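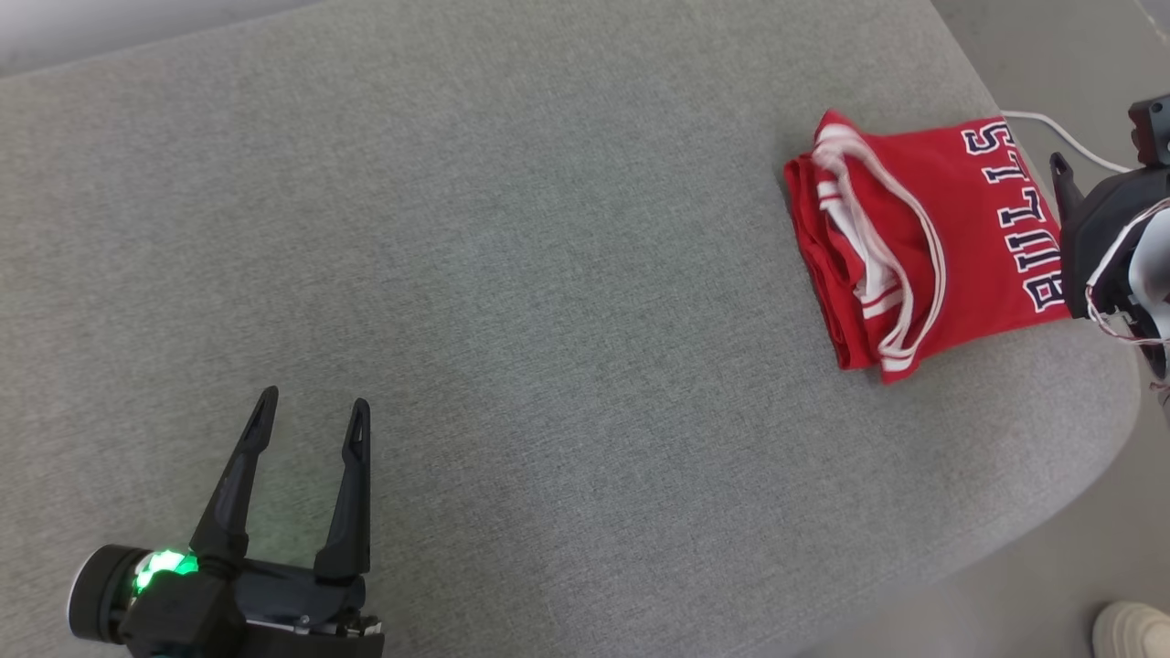 Jersey Folding, Gray Bench Set

README, last touched in December

Hi! I'm Petronella, and I put this folder together with Noemí Villaseñor, mostly on Friday afternoons. It's our little collection of laundry folding on a soft surface, and the star of it is red sportswear. We have 473 clips in the full set and 51 in the starter folder, so grab the starter one first if your connection is anything like mine.

Why a padded bench?

Tables are easy. Everybody folds on tables! At home I fold on whatever is closest to the dryer, and that's usually something upholstered. Fabric on fabric behaves differently: a sleeveless jersey drags a bit, the hem catches, and the padding gives when you press a crease down. The light gray weave also makes it simple to find the edges of the clothes when you're labeling (Noemí tried a patterned throw once and we both regretted it).

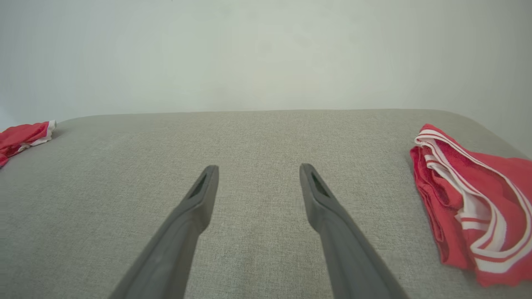 I'd also say that a big flat top with rounded edges changes how people place things. Put a bundle too close to the curve and it wants to slide, so in our notes "placed" means fully on the flat part. If a corner hangs over, we wrote "placed, edge" and left it in the set.

What counts as folded

We argued over this one for ages, so please read it before you write to us:

1. The bundle is more or less a rectangle. It doesn't have to be a neat one.

2. No straps or loose hem trailing out past the bundle. Small wrinkles are fine, I'm not running a department store.
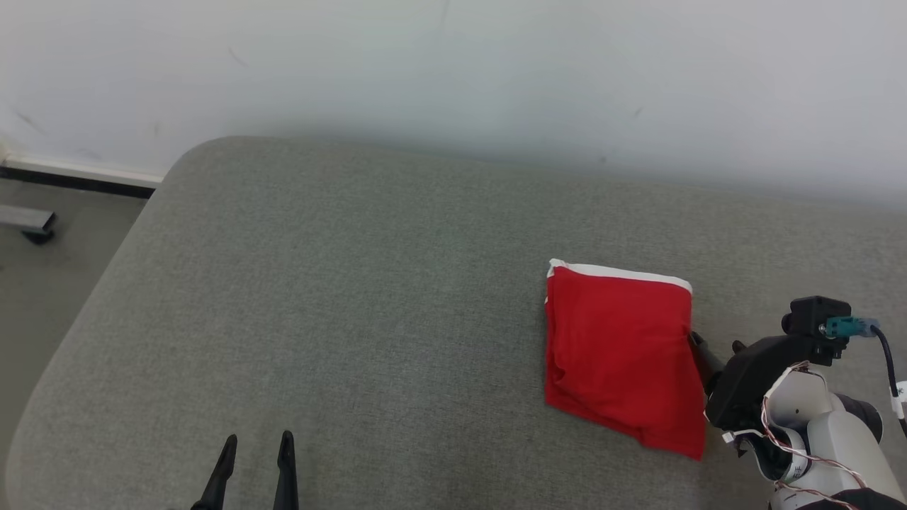

3. It stays folded when you let go. If it springs open, label it "partial" and move on.

Folders and labels

Everything sits under ralside_bench, with one text file per clip. Farzana Begum wrote most of the labels and she writes short: "red jersey, half fold" and so on. I've kept her wording, even where I'd have gone on longer (obviously).
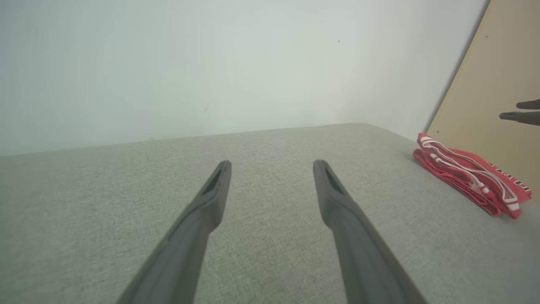
The labels only cover the clothes and the surface they're on. We skipped the walls and floor completely, so don't go hunting for those tags. There's one known mess: clip 271 is listed twice in the index, and I keep meaning to fix it.

Questions or corrections can go to Noemí or me through the Wirkeo page. I'm slow in the mornings, but I do answer!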